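**Drestar Awards Broadcast: progress report to Prelton Fund**
2024-10-14, prepared by Glenys Donnelly

Reporting period opened in August. Work is on schedule except for captioning, covered in section 2.
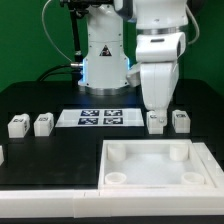 **1. Archive transfer**

Of 1,061 tapes of past ceremonies, 282 have been transferred and logged. Host monologues and acceptance speeches are indexed separately. Playback faults affected 31 tapes, which are now with Protmont for repair.

**2. Captioning**

Captions are complete for 11 ceremonies. Overlapping audience noise slows the work on musical numbers. Raelene Prendergast has revised the style guide to cover off-stage remarks.

**3. Rights**

Tamihana has cleared the presenter segments. Clearance for the closing medleys is pending.

**4. Budget**

Spending is within the approved lines. No change to the grant is requested.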